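Archive home | Threads | Authors | Search | Subscribe

Subject: Re: Counting returns twice
From: Rajitha Fakir

On the returns backlog, Paul at the Bosturlow depot wrote:

> We booked in 217 cartons through August and the system says we
> have 726 on hand. I have walked the aisles. There are not 726 of
> anything in here except pallet labels. Is anyone else on Undico
> seeing returns land in stock before they've been inspected? Support
> told me to "refresh the view," which I have done with feeling.

Yes, same at Vevby, and I have bad news about refreshing the view.

Undico posts a return when the carrier scans it at pickup, and posts it again when you close the receiving note. If the customer split the return over several labels, each label gets its own pickup posting for the full quantity. We had one order with 3 labels on it that put four lots of the same kettles into available stock. Sales promptly sold them. I had a lively afternoon on the phone.

What we did:

Go to the receiving profile and set carrier events to "inform only." The setting is on page 4 of the profile, under Printing, where you would naturally look for it. Then make a holding location that isn't pickable and point all returns at it. Stock moves out of there when a person with eyes has opened the box.

This won't fix what is already posted. For the old ones you'll have to export the movements, sort by return number, and reverse the extras by hand. Don't use the bulk reverse. It reverses the good line too, and then your accountant wants to meet you.

I'd also ask your carrier whether they resend scans after a missed pickup. Ours does, and was quite proud of it.

If you want my export template I can send it off-list. It has some rude column names that I'd need to change first.

Rajitha
Vevby returns desk

Last updated: August

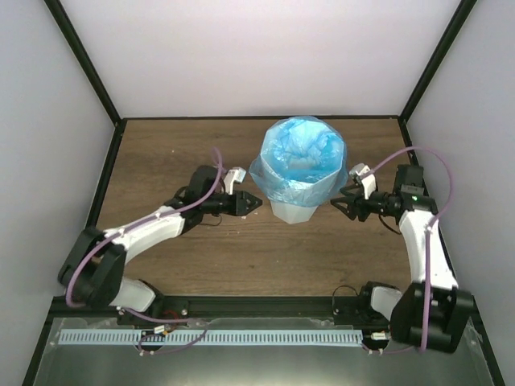
White container with blue liner, on the table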